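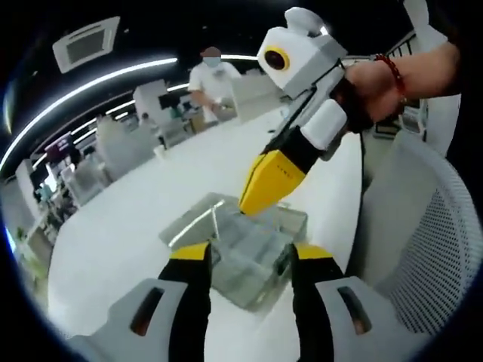 Packaging Basics, Unit 3: Rigid Clear Containers
Most of the rigid containers you will handle in this course are clear plastic, and clear plastic is harder to inspect than people expect. You are looking at the surface and through it at the same time, and light coming off the far wall can pass for a scratch. The container on the white tabletop is a fair case: its far edge catches a bright reflection from the ceiling lights, and it is hard to say whether the part inside the raised edges is a lid or an inner compartment. With a container like that, change your viewing angle before you write anything on the sheet. If the mark moves when you move, it is a reflection.

Parts and terms
Body: the part that holds the contents.
Rim: the raised edge around the opening. A lid seats on or inside it.
Lid: may be separate or hinged. Record which.
Insert: any loose tray or divider that sits inside the body. An insert is not a lid even when it is the same size as one.
Footprint: length by width at the base, measured outside.

Use these words on all worksheets. "Top" and "cover" were both used for the lid last October and we could not match the sheets to the boxes afterward.

Checking an empty container
1. Set it on a flat, light-colored surface with the lid off and the lid next to it.
2. Look along each side of the rim at eye level. A warped rim shows as a gap against the table when the body is turned upside down.
3. Press lightly at the middle of each wall. Some flex is normal. A click or a white line is not.
4. Check the corners last. Cracks usually start there and run down.
5. Put the lid on without forcing it. Note if one side has to be pressed twice. 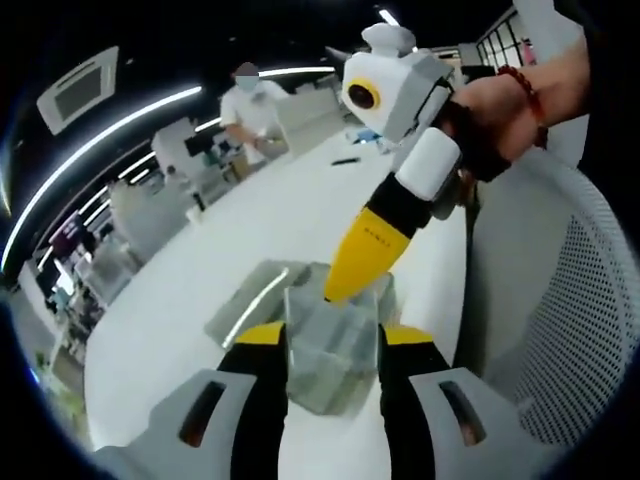 Hold the body low on its side walls when you move it. Picking a box up by the rim puts the load on the lid fit, and a lid that has been stretched once will not seat the same way again. Two people working at one table should agree who is holding and who is closing before either one reaches in.

Sample figures
The Melnychuk count for the Plolora boxes covered 1,592 containers. Of those, 966 passed with no remarks and 94 were rejected, nearly all for corner cracks. The rest passed with a remark, mostly scuffing. Scuffing alone is never a reason to reject in this course.

Worksheet
Fill in one line per container. Leave the remarks column blank if there is nothing to say. Measurements are outside dimensions in inches, to the nearest eighth.

Worksheets are due 4/17/19 at the start of lab. Hand them to Ferdinand Hofstetter or leave them in the tray at the Corummont office. Bring your own ruler. Read the section on hinged lids before then, as we will start with those.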